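Trodlow
About Us

Most "about us" pages tell you the company was founded on a passion. We doubt it. Trodlow was founded on a lease, a van and a disagreement about whether anyone in Zanelville would pay to rent dinner plates. Six years on, enough people do that we can keep the lights on at the Entwistle building, so the disagreement is settled, though Areeba Abbasi, who owns the business, still brings up the first winter when it wasn't.

We rent tableware and small seasonal decorations for parties, school dinners, office lunches and the occasional wedding. Plates, bowls, mugs, glasses, serving dishes, a few cloths. We deliver, we pick up, and we wash everything ourselves. If you want chairs, tents or a chocolate fountain, you want a different company, and we can give you a phone number for one.

What we think about table settings

We have read a lot of advice on how to dress a table. Much of it seems to be written by people who sell runners. A runner takes up the middle of the table, the candles go on the runner, the greenery goes around the candles, and then the food comes out and there is no place to put it. Somebody ends up holding a dish of potatoes while somebody else moves a wreath to the windowsill. We've carried enough of those wreaths back to the van to have an opinion.

So we tend to talk customers into less. This costs us money, and we're aware of how it sounds coming from a rental company. Areeba's rule is to set one place the way you mean to have it, sit down in front of it, and try to reach for a drink. If your sleeve catches on something, that something goes back in the box.

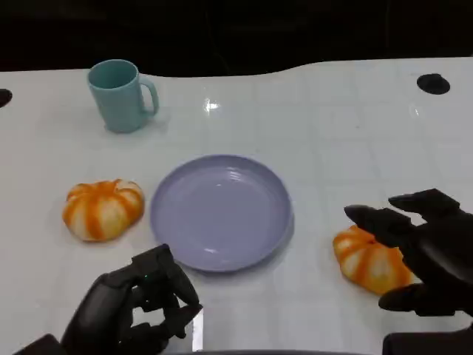

Fall orders are where this rule gets tested. Starting in October, people ask for leaves, gourds, burlap, little hay bales and plates in brown or rust, and we are not convinced that brown plates make any food look better. We would sooner keep the season to a couple of small pumpkins and let the dishes be whatever color you like. Orange and cream stripes next to a lavender plate and a pale teal mug sounds wrong when you say it over the phone, and we have had customers tell us so at length. On a plain white table it looks fine to us, and the pumpkins bring plenty of fall on their own. Keep them off the plate, please. We know the magazines put one on every plate, and every guest then has to find somewhere else for it before the soup.

What we don't promise

We don't say our dishes are "curated." We bought them, some new and a good many from Zindgate when that hotel closed its dining room. Colors vary a little between batches. If you order 30 lavender plates, a few may be a shade bluer than the rest, and if that will bother you, ask and we'll sort through them before delivery.

We don't claim that renting is always better than buying, either. For a table of six that you set every week, buy the plates. Renting makes sense when you need a lot of them once and have no cupboard for them afterward.

We also don't do "tablescaping packages." We tried offering one and it was a box of things people didn't unpack.

How it works

The minimum order is 62 pieces, counting mugs and plates separately. Decorations don't count toward it. Scrape the plates but leave the washing to us – home dishwashers leave a film that takes longer to get off than gravy. Broken pieces are charged at what we paid for them, and chips too small to notice are ignored.

Our stock list, with 1,018 pieces on it as of October 31, 2021, is kept at the front desk and we'll mail you a copy. You're welcome to come by and handle things before you order. We'd encourage it, having been fooled by catalog colors ourselves.

Trodlow, Entwistle building, Zanelville. Ring the side bell, the front one doesn't work.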